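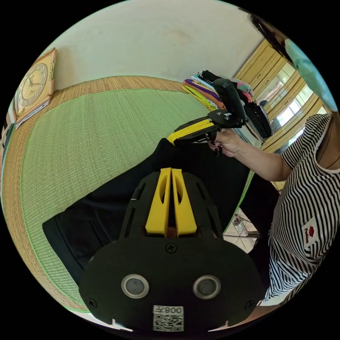
3 min read

Hand-held gripper comparison: frequently asked questions

What is being compared?
Two finger sets for the Jirnside hand-held gripper, the Cokance and the Flullel, on cloth tasks. Both mount on the same body and use the same trigger linkage. The comparison covers folding, flattening and picking a single layer off a stack. Rigid objects were tested separately and are not part of these results.

Why cloth?
Cloth separates finger designs faster than blocks or cups do. A finger that closes with a small gap at the tip will still lift a cup, but it will drop a thin hem. Large dark cloth is also hard for the camera, as edges and folds have little contrast.

Does the work surface matter?
Yes. On a hard tabletop the fingertips skid before they pinch. On a woven mat laid over a tiled floor there is enough give to get under an edge, but the tips can catch the weave. Results from the two surfaces should not be pooled.

How many demonstrations were recorded?
1060 in total, of which 399 used the Flullel fingers. The count is uneven because the Flullel set arrived in August, after recording had started. Success rates are reported per set and never as a combined figure.

Is one gripper enough?
For picking, yes. For folding anything larger than a hand towel, use two, one in each hand. A single gripper drags the far side of the cloth along with it.

How should the grippers be told apart in the logs?
By the number on the body label. The unit labeled 008 has its QR code on the rear plate, under the two round silver rings. Scan the code at the start of each session. Do not identify units by finger color — fingers get swapped, bodies do not.

The label reads backward in my recordings. Is the file corrupt?
No. The text is mirrored in the view. Flip a copy if you need to read it, and leave the original alone. The loader expects unflipped input.

Which controller plays back the trajectories?
The Song controller, firmware 12 or later. Earlier versions clip the finger width signal at the closed end, so a firm pinch and a light one look the same on playback.

How often do fingers need to be replaced?
Inspect after every 8 hours of recording. Look for whitening at the ends of the long cutout and for tips that no longer meet squarely. Replace both fingers together, then redo the width calibration.

Which set should I use?
Cokance for flattening and general folding. Flullel for single-layer picks, where its thinner tip misses less often. If you can only keep one set mounted, keep Cokance.

Who do I contact about the data?
Tanner Poirier maintains the logs. Access requests are processed on Friday. Include the unit number and the finger set in the request.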